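2026-06-12

Paint adhesion, batch 2216, second round.

Panels from the Divex primer trial came out of the humidity cabinet this morning after 290 h. Cross-cut at 2 mm spacing, tape pulled at 60 degrees. The steel coupons held at the edges of the cuts, with small flakes at the crossings on the thinner films. The galvanized ones lost whole squares. Same result as the first round, so the wash step is now the main suspect.

Dry film readings on the galvanized set wander between 40 and 100 microns on one coupon. Too wide. The Semeniuk gauge was zeroed on bare steel, which is wrong for zinc – redo on an uncoated galvanized blank before anyone quotes these numbers.

Changes for round three:
Degrease twice, fresh cloth each time.
Drop the phosphate wash on half the galvanized coupons.
Flash-off 40 min before topcoat, timed.

Nelura topcoat is down to one can. Reorder goes in with the Pivbridge list, delivery in July at best.

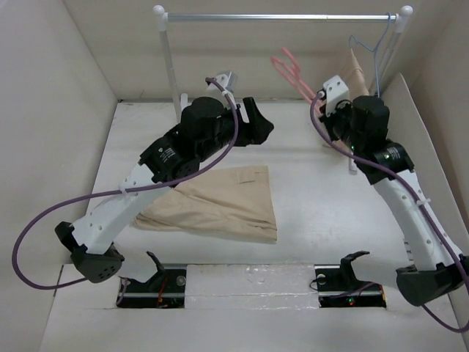

White back wall and side panels, with the two arms.

Cabinet drain is slow again. Cleared the trap, refilled with deionized water, left running empty over the weekend. Check the level first thing and log it on the door sheet. Coupons for round three are cut but not stamped.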